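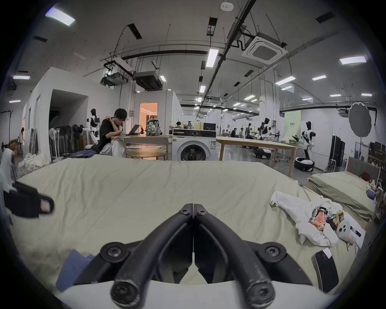

A green sheet with the creases left in, and a folded blue cloth.

I have not ironed a bedsheet in eleven years, and I would like to make the case that you should stop too, if you haven't already. I know this is a small thing to write an essay on. But I have come to believe that housework is mostly made of small things, and that we do a good many of them out of loyalty to people who are no longer checking.

My grandmother ironed everything. She ironed sheets, pillowcases, dish towels, handkerchiefs, and the little cloth covers she kept on the arms of the sofa. She did it in the back bedroom with the radio on, and I loved to sit on the floor and smell the steam, and I would not trade one of those afternoons for anything. When I got my first apartment, a third-floor walk-up on Skustatach Avenue with one closet, I bought an ironing board before I bought a table. I thought that was what a grown woman did.

So for years I ironed my sheets. A fitted sheet, if you've never tried it, is a truly awful thing to iron. The corners bunch up, the elastic fights you, and by the time you've finished the second side the first one has been dragging across the floor. I would spend the better part of an evening at it, make the bed, and then get in. Well, you can guess what the sheet looked like by morning.

I'll admit what changed my mind was plain tiredness. I had a new baby and a job at the Prodgate branch library, and one night I took the sheets out of the dryer, shook them a couple of times, and put them straight on the bed. I lay there waiting to feel bad. I was asleep before I got around to it.

Now, I can hear some of you already, because I've had this talk at a lot of kitchen tables. A smooth bed is a pleasure, you say. And it is! I stayed at a little inn up in Ovico one November, and the sheets were so crisp they practically crackled, and I said so to everyone at breakfast. But part of the pleasure was that somebody had been paid to do it, and I hope paid well. When I do it myself, at ten at night, after the dishes, the pleasure has to be weighed against my poor back, and it comes up short every time.

The other argument I hear is about standards, and this one I take more seriously, as I was raised on it. The worry goes that if you let the sheets go, then you'll let the towels go, and before long you'll be eating cereal out of the box over the sink. I have some sympathy for this. I've had weeks where one thing slid and everything slid after it.
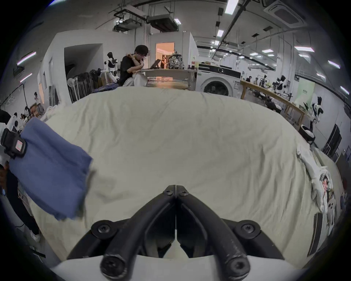 Still, I don't think a wrinkle is where the sliding starts. In my house it starts when there is more on the list than one person could do in a day, so that I fail at it before breakfast and lose heart. Taking ironing off that list did more for my towels than any amount of scolding ever had. They get folded now. They even get put away, most weeks, though the hall closet is nothing I'd want company to open.

I should say that I kept the iron. I use it for a good shirt, for a tablecloth at Thanksgiving, and for hems when I'm sewing, where there's no getting around it. My daughter borrowed it for those fusible beads that melt together and I had to scrape the bottom with a wooden spoon for half an hour, but it works fine. I have nothing against the iron. My quarrel is with the idea that cloth lying flat under a sleeping person needs pressing.

A few words on how to get by without it, for anyone who's tempted. Take the sheets out while they're still a tiny bit damp, and don't let them sit in the dryer overnight (I do this constantly, and I regret it constantly). Snap them hard, holding two corners, the way you'd shake sand out of a beach towel. Put them right on the bed and smooth them with your hands. You'll still have creases. They'll be soft ones, and under a blanket you won't think of them again.

And please don't go buying special sheets over this. I saw a set at the mall advertised as never needing an iron, for 300 dollars, and I stood there laughing until a clerk came over to ask if I needed help. Mine never need an iron either, and they came from the clearance bin.

I think my grandmother would be a little shocked by my beds. She'd run her hand over the top sheet and not say a word, and I'd know. But I also remember that she had the radio, and a door she could close, and a whole hour in which no one asked her for anything. It may be that the ironing was never really for the sheets. I get my hour on the back porch, with a library book and my feet on the other chair, and the laundry can stay in its basket until I've finished the chapter.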